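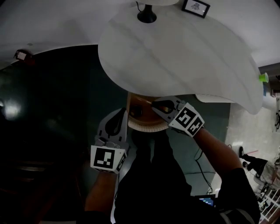
Intro to Household Economics, Session 4: What does a dinner cost?

Notes by Vy Ngô, updated 9/7/23

Okay, picking up where we stopped last time. You all had your grocery receipts out and we got into that argument over whether leftovers count as free. I said no, half of you said yes, and I promised I'd put my side in writing. So let's start there.

Leftovers aren't free because you already paid for them. I know that sounds obvious, but look at how most of you filled in the worksheet! If you cook a pot of chili for eight dollars and eat it over four nights, each night costs two dollars. What I saw a lot of was eight dollars on the first night and then three zeros. The total comes out the same, sure, but now your first night looks like a splurge and you learn nothing about what chili costs you. Spread it out. Please.

Three kinds of cost

Direct cost is what's on the receipt. Flour, onions, dish soap (yes, dish soap – I'll fight you on this one).

Shared cost is the stuff you'd pay for anyway but that cooking uses up a bit of: gas, electricity, water, the rent on the square feet your kitchen takes up. For this class we only count energy. If you want to do rent too, go ahead, but show me how you split it.

Time cost is the one people hate. We're going to put a dollar figure on your own minutes, and I don't much care which figure you pick as long as you stick with it all the way through. Savvas Andreadis, who took this course last February, used his hourly pay from the garden center and found that his homemade pasta was the most expensive thing he ate all month. He still makes it. He likes making it, and that's worth something too, we just don't have a column for it.

The Tudton household

We'll use this made-up budget all semester, so keep it handy. The Tudtons bring home 4000 dollars a month and spent 496 of it on food last month. Work out the share before you read on.

Got it? It's 12.4 percent. Now say 30 percent of that food money went to restaurants and takeout. That's $148.80 out and $347.20 at home. Most people guess the eating-out share too low when they do this for themselves, and I'm no better. I had mine down as "hardly anything" for years, and then I added up the coffees.

A word about unit prices. The little number on the shelf tag is your friend, but check what the unit is. I've stood in front of two jars of the same sauce, one priced per ounce and the other per pound, doing long division in my head while people reached around me. Also, the big size only saves you money if you finish it. Chrysanthi Liapis asked in class how to count food that gets thrown out, and the answer is that it stays in the total. You divide by what you ate.

Reading

Chapter 3 of the course packet, up to the part on freezers. Skip the box on inflation, we'll do that later and I think it's confusing where they put it.

For next time

Pick one meal you make at home and cost it all three ways. Write down your hourly figure at the top of the page. Keep it to one page, and round to the nearest cent only at the end – rounding as you go is how we ended up with six different answers for the same omelet.

It's worth 70 points. Late work goes to Achilleas Stefanou, not to me, and he does read the time stamps. If your printer's acting up, email it to him as a PDF and bring the paper copy when you can.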